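Notebook, donation box bench
Thursday, June 6, 2024
Present: me, Liya Tesfamariam until lunch, the Enville printer (in body only)

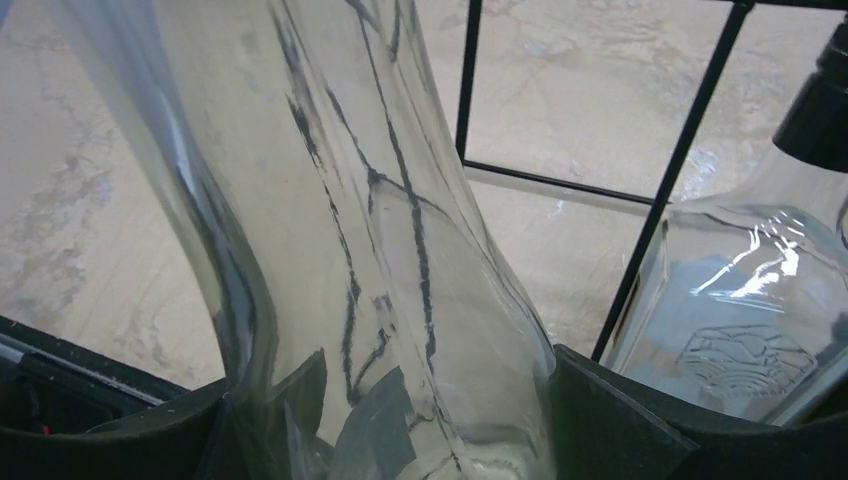 Back on the letter kiosk for the wish drive. The drive itself isn't until September, which everyone keeps telling me is ages away. Last year everyone told me the same thing and I was soldering in a parking lot.

Where we left off: a kid fills in a wish card, feeds it into the slot, the counter goes up by one, and the sponsor puts in a set amount per card. Simple enough that Figueroa signed up for it over the phone. They will match up to 3000 cards and not one card more, so the counter has to be right. Last year it was generous. It counted cards, sleeves, and one very long scarf.

Counter

Swapped the single sensor for two, one behind the other, so a card has to pass the first and then the second to score. Fed in a stack of 141 test cards (old Lerkelau store flyers cut to size, so I now know a lot about patio furniture). First run: 138. Second run: 138. Consistent, at least. I'd be proud if it were the right number.

Liya watched me do the third run and pointed out that I was feeding the last few in pairs because I was bored. Fed them one at a time. 141. Wrote it down quickly before it could change its mind.

So two cards stuck together count as one. Adults won't do that. Six-year-olds with glitter glue will do nothing else. Options are a thickness check, which means more parts, or a narrower slot, which means a file and twenty minutes. Went with the file. Slot now refuses doubles and also refuses any card that has been folded, which I'm calling a policy.

Glitter

Needs its own heading. Made up a few cards the way a child would, or the way I would, and ran them through. By the eleventh the front sensor was seeing a card at all times, including when the lid was off. Wiped it, fine again. Put a small brush on the inside lip of the slot. It catches plenty. The rest is in my coffee.

To do: ask the Nandow store whether the craft table really has to have glitter. Liya says they'll say yes. I think so too but I want it in writing.

Printer

The Enville prints a thank-you slip for each card with the drive's web address on it, so parents can start their own fundraising page when they get home. In theory. Today it printed the address and cut the slip through the middle of it, so parents can start half a page.

Tried:
Longer feed before the cut. Cuts in the same place, with more blank paper after.
Smaller type. Now it cuts above the address, and the slip just says THANK YOU FOR YOUR.
Turning it off and on. It printed its own settings sheet, perfectly cut.

Liya found the cut position is measured from the top of the slip and gets stored separately from the layout. Manual has this on page 3, which I'd skipped to get to the troubleshooting. Changed it, printed ten good ones, taped the best one in here for morale.

Mailbox shell

Paint from last week has cured everywhere except the flag, which has taken my thumbprint as a permanent feature. Will sand and redo. The door hinge squeaks. Lerkelau asked if we could keep the squeak because it sounds "wintry." Leaving it alone, and logging that as the one item this week delivered ahead of schedule.

The shell is still too tall for the smaller kids. Figueroa wants their logo at adult eye height, Nandow wants the slot at child height, and the slot is currently inside the logo. Sketched a version with the logo on the back panel turned to the front. Sent it to both. Nothing back from either yet.

Loose ends
- Second brush for the spare slot plate
- Paper rolls: we have 3, one is damp, don't use the damp one
- Counter reset button is on the outside. Move it inside. A sponsor match should not be wiped out by someone's elbow
- Battery run overnight with the printer on. Started at 5:40, counter at zero, lid taped
- Liya has the good file

Tomorrow: read the battery number, sand the flag, call Nandow re: glitter.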